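Cloth folding (household)

Cloth folding is the work of bringing a washed garment or towel into a flat, regular shape for storage. In the Vusia district it is usually done on a covered table.
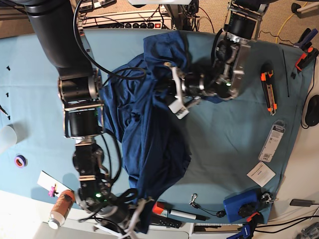
The cover protects the garment from dust. A household manual from Katora lists 34 folds, most of them for shirts and towels. 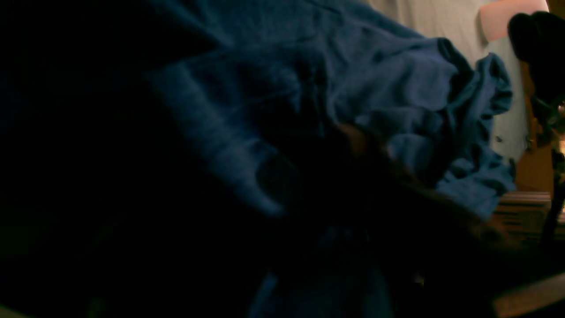 Folding starts with finding an edge. In a bunched cloth the layers lie over each other, and corners are hard to find. A wavy border hanging down at the side, as on the dark blue fabric, is a good place to begin. The cloth is then spread and smoothed by hand.

See also: Ironing; Linen storage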